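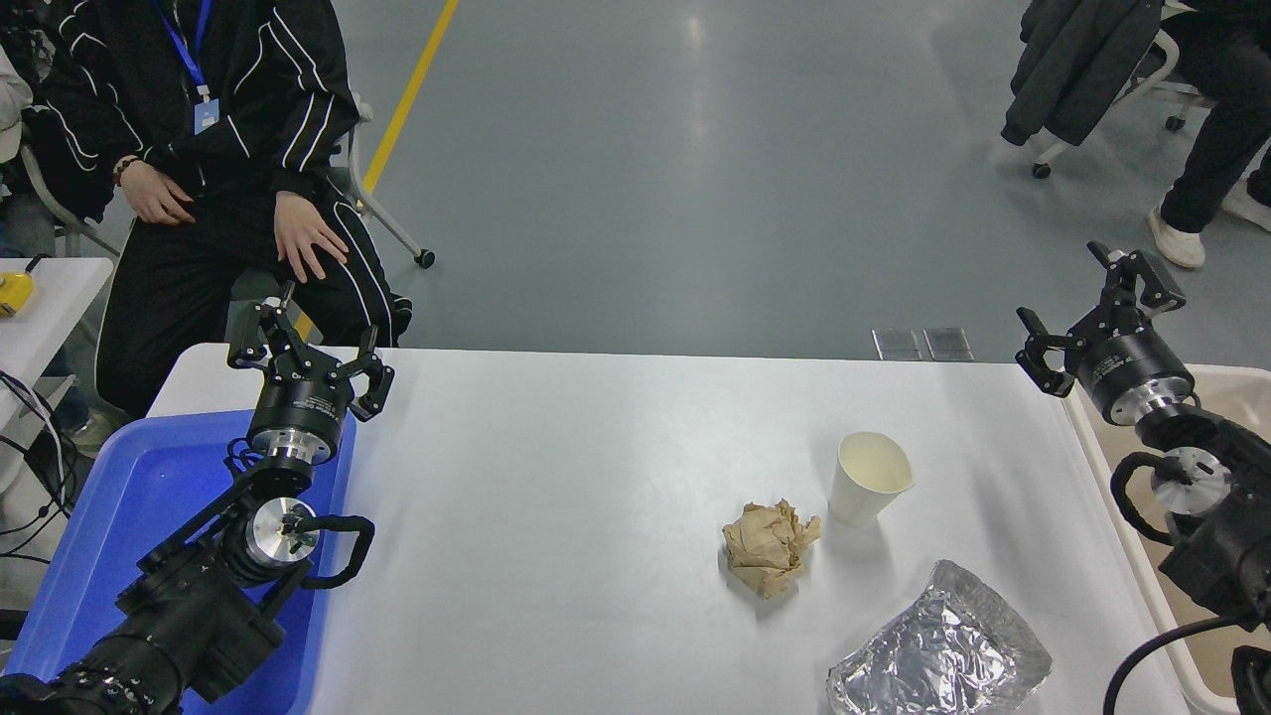

La boulette, le gobelet, l'alu : essai 45, chez Treklow.

J'avais parié un café avec Tanveer que Malik se planterait. Malik, c'est notre méthode : on lui montre un geste 2 fois, pas 100, et il se débrouille avec les deux bras. Sur le papier, c'était joli — sur la table, je demandais à voir !

Tanveer a lancé l'essai sans me regarder. La pince gauche est descendue vers le papier froissé, a hésité (moi aussi, j'ai arrêté de respirer), puis elle a serré. La boulette a fini dans le bac bleu.

— Coup de chance, j'ai dit.

Il a relancé. Même geste, même bac. Au sixième, je suis allée chercher le café, avec deux sucres, comme il l'aime.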